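Lulell Shared Workshop, build group minutes
April 24, 2022

1. Gripper build
The second handheld gripper is assembled, so there is now one for each hand. The claim that the pair is "basically done" was not accepted. Folding a box is the agreed test.

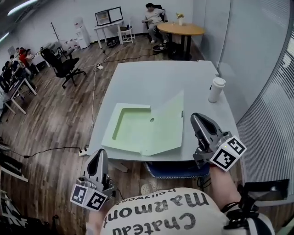 2. Budget
Spent to date: 1,252. The January estimate left out fasteners again. Becerra quote not approved.

3. Jaw lining
Two members want to switch to the Dillus pads. Others doubt that softer pads will fix anything.

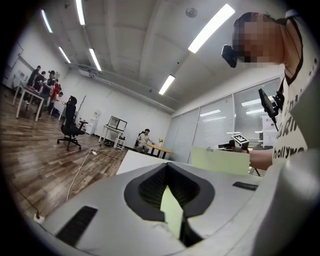 The Dillus order is on hold until there are test results. Thin card is the hard case, and the green sheet between the jaws is the kind of stock to test with. Log every drop, including the embarrassing ones.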